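Interim Progress Report: Evaluation of the Zastel Hand-Held Gripper Kit
Submitted to: Rilden Program Office
Date: 3/28/26
Reading time: 5 min

1. Purpose

The grant covers an evaluation of the Zastel paired gripper kit for collecting demonstrations of household cloth handling. The main question is whether Rilden should move from the evaluation license to the full service, with upload, review and hardware replacement handled by the supplier. The work is compared throughout with the Venter single-hand kit used in the previous period.

2. Status against plan

Unpacking, mounting and alignment were completed on schedule. The folding task began one week late. A firmware update for the left unit failed its checksum twice and had to be reissued by the supplier. The lost week was recovered by moving the written operator guide to the next period.

The plan called for 1000 accepted demonstrations by the end of May. The log stands at 199 accepted and 44 rejected. The daily rate has risen since the second operator was trained, and the target is still considered reachable if no further firmware faults occur.

3. Bed station

Cloth work is done on a bed-height surface with a green sheet. Garments are placed in a loose heap at the start and finish as a flat fold. The right unit is marked for hand, and each has green status lights that the operator can check without putting the unit down. On the Venter kit the only status display was on the host computer, and failed starts were often found at the end of a session.

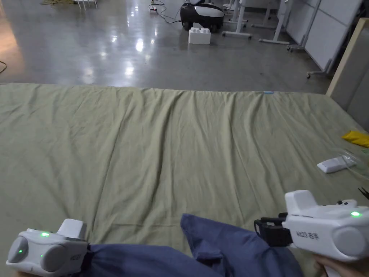
Figure 1. Gripper pair at the bed station with blue cloth. The right-hand unit carries the marking AI23 右手.

Fatigue remains the main complaint from operators. The units are held from below, and the mass sits forward of the wrist. Sessions are now limited to 70 minutes with a break at the midpoint. Zastel has offered a counterweight, and a quote has been requested. The counterweight is not covered by the present budget line.

4. Small-object tasks

The second task group covers clearing small household items from the bed. Items differ in stiffness and height: packets, a remote control, a phone, tweezers, a round container. Fingertip contact on thin, flat items is the weak point. The tip slides along the sheet and pushes fabric ahead of it, and the operator then has to approach a second time at a steeper angle. Second approaches are kept in the log and tagged. The review service at first treated them as errors. This was corrected after a call with the supplier, and the affected records were restored.
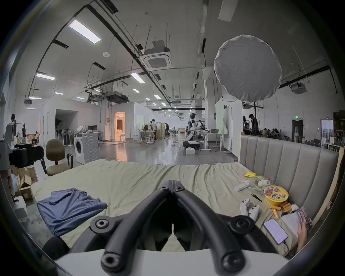 Can the kit be used with garments and small items in the same session?
It can, provided the finger width is recalibrated when the task group changes. The procedure takes one operator and does not require the host software to be restarted.

Lighting was left as installed. Two trial sessions with reduced ceiling light gave poorer tracking on the review side, and the matter was not pursued. The supplier recommends even overhead light, and the present room meets that recommendation well enough for the current tasks.

5. Grip on twisted cloth

Twisted cloth was added to the plan at Rilden's request. The concern was that a garment gathered into a roll might work its way between the fingers and toward their base, where a jam would stop the session. The ribbed finger surface holds a rolled garment well. Release is less consistent - a seam or hem can catch in the grooves, and the operator has to open the fingers fully and shake the tool. No finger has been damaged by this. Zastel supplies a smooth finger set as an alternative, which will be tested in the next period on knit garments only.

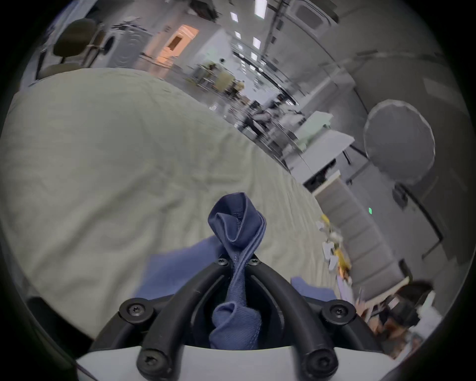 Gusano Laboratory | Manipulation Tools Group

The finger screws were checked at the start of each week with the supplied driver. One screw on the spare tool was replaced under warranty, and the part arrived in four working days. The service agreement promises five.

6. Service and support

Tickets are answered in writing, usually the same day. The quality of the answers varies. Mechanical questions are handled well. Questions on the data format were passed between two support desks before a usable reply came back, and the field definitions in the manual are still those of the earlier release. A corrected manual has been promised without a date.

7. Next period

Work will continue on folding and clearing, with the smooth finger set added. The operator guide will be drafted and sent to the program office for comment. A recommendation on the full service will be made in the final report. At present the hardware is judged suitable and the documentation is not - the second point should be settled before a contract is signed.

Prepared by Viera Sýkora

Comments (3)

mhollis
Does the 70 minutes include calibration? Our sessions lose a fair amount of time there.

V. Sýkora
Calibration is excluded. The limit applies to time with the units in hand.

dpk_tools
We had the same catch on hems with the ribbed fingers. Smooth ones released better but dropped heavier towels. Would like to see your numbers on knits when you have them.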